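Gripper and Camera Comparison for Household Tasks
Progress report to the Dondberg Fund, second period
Prepared by Fotini Economou, project lead
Covers work through the end of April

The fund asked us to find out which of two grippers, and which of two camera positions, would let a single arm do small bedside jobs in an ordinary home. The test job for this period was the desk lamp: fit a bulb, then press the switch on the base. The human reference recordings for that job are finished, and the arm trials are partly finished. My view of the results is cooler than the one in the first report, and I have tried to say why.
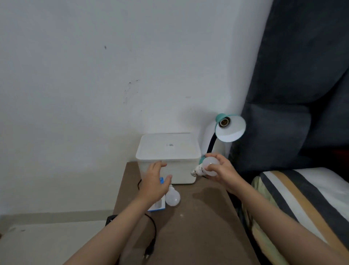
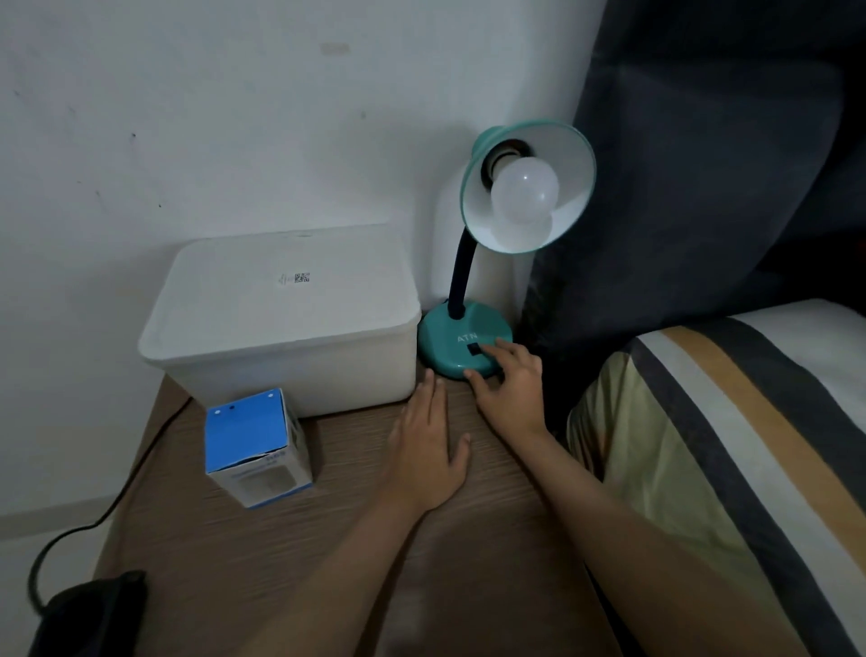
Lamp task, human reference recordings, head camera view

STATUS AND FINDINGS

Summary for readers short on time

The Nelance two-finger gripper and the Pappas three-finger gripper have both been through the lamp task. Neither is good enough to recommend. The Pappas does better with the bulb and worse with the switch. The head camera gives us more useful pictures than the wrist camera for most of the job, then stops being useful at the moment the bulb meets the socket. We are behind on the second arm controller and I am asking for a change to the work plan, set out near the end.

What we said we would do

The plan for this period had four items: record people doing the lamp task, run both grippers on the same task, compare head and wrist cameras, and start work with the Clorkmont controller. The first is done. The second and third are done for one room only. The fourth has barely begun.

Reference recordings

We now hold 3,451 short clips of people doing the lamp task and its parts, all from the head camera. I want to be careful with that number because it was quoted back to me in a planning call as if it were a result. It is a count of clips. Many of them overlap, and a large share come from the same few rooms. We have not yet shown that adding the last thousand changed anything in how the arm behaves.

What the clips are good for is showing how people deal with clutter. The nightstand in the two stills has a storage box, bulb packaging and a power cord on it along with the lamp, and that is much closer to a real bedroom than the bare bench we used in the first period. The first report gave figures from the bare bench. I would now treat those as an upper limit and would prefer that they not be used in any public material.

The clips also showed us how much people use the second hand. In the switch still, the left hand is flat on the tabletop while the right index finger is on the switch. A single arm has no such second hand. We wrote the proposal around one arm to keep the cost down, and I still think that was reasonable, but it means the human clips teach a way of working that our hardware can only partly copy.

Gripper results

Each gripper was given 19 full attempts at the lamp task in the same room, with the lamp and the clutter put back to marked positions between attempts. A full attempt means picking up the bulb from the table, getting it into the socket, tightening it, and pressing the switch.

Nelance, two fingers. This gripper completed the whole task in none of its attempts. It picked up the bulb reliably once we had changed the finger pads, but two flat fingers on a round globe let the bulb tilt as soon as the thread touched anything. When it tilted, the arm kept pushing. We stopped several attempts by hand to save the lamp. On the switch alone it was fine, and I have no complaint about it there: a narrow fingertip and a small target suit each other.

Pappas, three fingers. This one finished the whole task in 8 of its attempts. That sounds like a clear win and the vendor's sales contact has already described it to me as one. I would not go that far. In every successful attempt we had placed the bulb with its neck facing the arm. When we turned the bulb the other way, the gripper picked it up and then had to put it down and try again, and that second pickup usually failed. The spread of the three fingers is also wide, and near the shade there isn't much space to spare. On the switch it was clumsy. It tended to land on the base with two fingers and push the lamp backward.

There is a fair objection to all this, which is that the Pappas got more of our time. Its driver arrived in better shape, so the team spent more hours tuning it while waiting on fixes for the Nelance. I can't separate how much of the gap comes from the hardware and how much from the hours. The next round should fix the tuning time in advance, the same for both.

Tightening the bulb

This deserves its own heading as it is where most failures happened, and where the demos we were shown before buying were least helpful. Both vendors' demos started with a bulb already seated in a fixed socket, held upright on a heavy stand. Our lamp has a gooseneck arm. Push on the shade and the shade moves. A person steadies it or just follows it with the wrist without thinking. Our arm treats the socket as if it were bolted down, and by the time it has noticed the drift the thread is crossed.

Two fixes have been suggested inside the team. One is to let the arm give way more when it meets resistance. The other is to clamp the lamp. I have refused the clamp. It would raise our success figures at once and would tell the fund nothing about a lamp in someone's bedroom.

Camera results

The head camera was mounted on a post behind the arm, at the height of a person leaning over the table. The wrist camera sat just above the gripper.

From the head position we could find the bulb, the shade and the switch in nearly every attempt, and the box and packaging did not confuse the software much. The trouble starts when the gripper goes up to the shade. The gripper covers the bulb, the shade covers the rest, and what is left of the view tells you very little about whether the thread has caught.

The wrist camera was supposed to solve this. It did help with the last stretch of the approach, but once the bulb was in the gripper the globe filled most of the picture and the exposure swung badly. A white globe and a white shade interior make a hard pair for a small sensor. We tried a darker exposure setting, which fixed the bulb and lost the socket.

I expected to report that two cameras together are better than one. They may be. So far the combined runs are slower, and the improvement is small enough that a few lucky attempts would account for it. Before we spend more on vision I would like to see a cheap force reading at the wrist tried properly. It was in our original equipment list and was cut – by me, to be fair – to stay within budget.

Controller

The Clorkmont controller was due at the start of the period and arrived late, with firmware that did not match its manual. Communication with the arm works. Smooth motion at low speed does not, and low speed is what we need. The support desk replies quickly and has been polite, but the replies so far have asked us to repeat tests we had already sent in.

All results in this report come from the old controller. Any claim that the new one will make the arm gentler is still only a claim on the box. I have asked the team to stop work on it if slow motion isn't fixed by the midpoint of the next period, and to send it back while the return terms still allow it.

Spending

Spending on staff is on plan. Equipment is slightly under plan, only for the reason that we have held back the final payment on the controller. Consumables ran over. We broke 13 bulbs, two lamp shades came away with dents, and one set of finger pads wore through. None of that is large money, but the consumables line was set for a bench project and we are no longer running one.

Risks

The main risk is the one I raised at the kickoff: that we tune everything to a single lamp. The same lamp was in every arm trial. A different shade angle or a switch on the cord might undo most of what we have. A second lamp with an in-line switch has been bought and no one on the team has been allowed to practice with it, so that the first runs will mean something.

A smaller risk is staff time. Resetting the table between attempts takes longer than the attempts do, and it is dull work that gets done less carefully in the late afternoon. Our failure rate goes up after 4 p.m. and I suspect the resets more than the robot. We will log who resets and when.

Changes requested

We ask the fund to approve the following for the next period:

Move the unspent part of the controller money to a wrist force sensor.

Drop the third room from the plan and use the time to repeat the second room with both grippers under equal tuning hours.

Put off the choice of gripper until those repeats are in. The plan has us choosing now, and I don't think the evidence supports a choice.

Stop adding to the human clips until we have tested whether the existing ones help. If the answer is no, the recording budget should go back to the fund or into arm trials.

Next period

Equal-time trials of both grippers in the second room come first, then the unseen lamp, then the force sensor if approved. The raw attempt logs, including the stopped attempts, are available to the fund's reviewer on request. Please ask for the full set and not the highlights video, which was cut before I had seen it and leaves out the Nelance entirely.

F. Economou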